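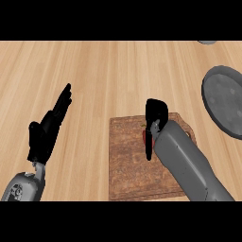

Foreign Affairs Reading Circle, minutes of the June meeting

Lindsay Ruddock in the chair, me (Agustina Urrutia) on minutes again, as my arm was twisted in the car park. 15 of us came along, plus three who joined on the phone line and could mostly hear. Started at 7.05 pm, a bit late while we hunted for the second kettle.

Minutes of the last meeting
Agreed, with one correction. I had written that the Black Sea grain talk was "cancelled" when it was only put off to the autumn. My mistake, sorry! Now fixed.

Matters arising
The letter to our MP about visa delays for visiting students went off and we've had a reply, two pages long and very polite. Lindsay read out the second page. There's no promise in it, but it does say the office will pass our points to the minister. Lindsay will write back and ask which points, and when.

The map of the Baltic is still missing. If it's in your loft, please bring it back.

Main discussion: small states and big neighbours
We'd all been asked to read the paper on how smaller countries decide whether to host foreign bases, and I think most of us had (I did the last third on the bus). Lindsay opened with a ten-minute summary and then it got lively.

The first question was whether a base makes a small country safer or just puts it on somebody's target list. Opinion was split pretty evenly. Those in favour said a treaty on paper means very little until there are boots and fuel tanks on the ground to back it up. Those against pointed to the rows over land, noise and who gets to try a soldier who breaks the law, and said governments tend to sign first and talk to the people living nearby afterwards. I said I grew up hearing my uncles argue about exactly this across the dinner table, and that both sides had sounded right to me then as well.

We moved on to money. The paper makes a lot of rent paid for bases, and several of us felt it was too trusting about where that money ends up. Lindsay thought the better question is what happens when the lease runs out and the host wants a higher price, and we spent a good while on that. Someone on the phone line made what I think was an excellent point about ports, but the line crackled all the way through it. If that was you, please email it to me and I'll add it.

Then neutrality. Can a country still be neutral if it buys nearly all its kit from one side? We had a show of hands: 5 said yes, the rest said no or kept their hands round their mugs. I was a no, though I wobbled afterwards.

No formal view taken, as we're a reading circle and don't have to. We did agree that the paper is weak on public opinion and that we'd like something to read from the host country's side for a change. I'll look for a piece in translation.

Money
We have £514 in the account. Hall hire goes up by £20 in the autumn, and after a short grumble we agreed to carry on where we are. Subs stay the same. Biscuits to come out of the tea tin.

Programme
Next time it's water treaties and who controls the rivers upstream. Lindsay will send the reading round two weeks ahead, and has promised it's shorter than this one. The session after that is open, so ideas to me please. So far I have fishing rights, election observers, and "anything but sanctions".

Any other business
The phone line needs sorting out. Lindsay will bring a proper speaker next time, and we'll test it before people arrive.

There was a request for larger print on the handouts. Yes, of course, I'll do that from now on.

Closed at 9.10 pm.

To do
Lindsay: reply to MP, river reading, speaker.
Agustina: translated article, larger print, ring the hall about autumn dates.
Everyone: look for the Baltic map.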